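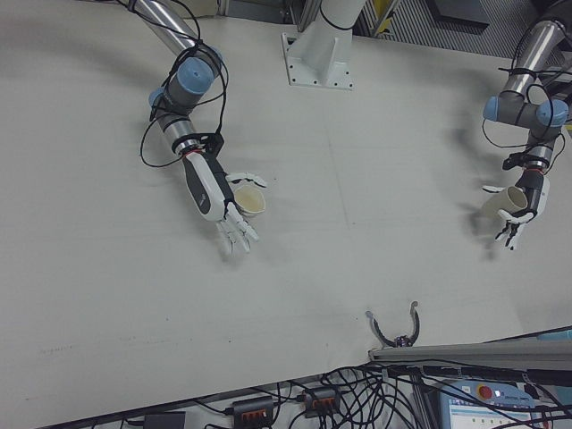
Two small paper cups, one in each hand.

Festhorpe Cup Sleeve Patterns

A growing collection of printable sleeve and wrap patterns for paper cups, drawn by hand and cleaned up for home printers. I love these things and I hope you will too!

What's inside
There are 81 patterns so far, sorted into 5 folders by cup size. Each one comes as a PDF and an SVG. The Zisstead folder is the newest – it has the wavy top edge people kept asking for – and it looks great in plain brown card.

Getting started
Print at 100 percent. Please don't use "fit to page", it shrinks the curve and the tab won't meet the slot. Cut on the solid lines, score the dashed ones, glue the tab and hold it for about 20 seconds.

Paper
Ordinary card stock works fine. Bukell cups taper more than most, so use the files ending in -b for those.

Known problems
The leaf border in the smallest folder still prints a little off center. I redrew it in March and made it worse, so the old version is back for now. The Rezaei set has no SVG files yet.

Sharing
Free to use, change and pass around, school fairs and market stalls included. If you draw a new one, send it in with the cup's top and bottom widths – I'd be thrilled to add it.

Last updated May 12, 2023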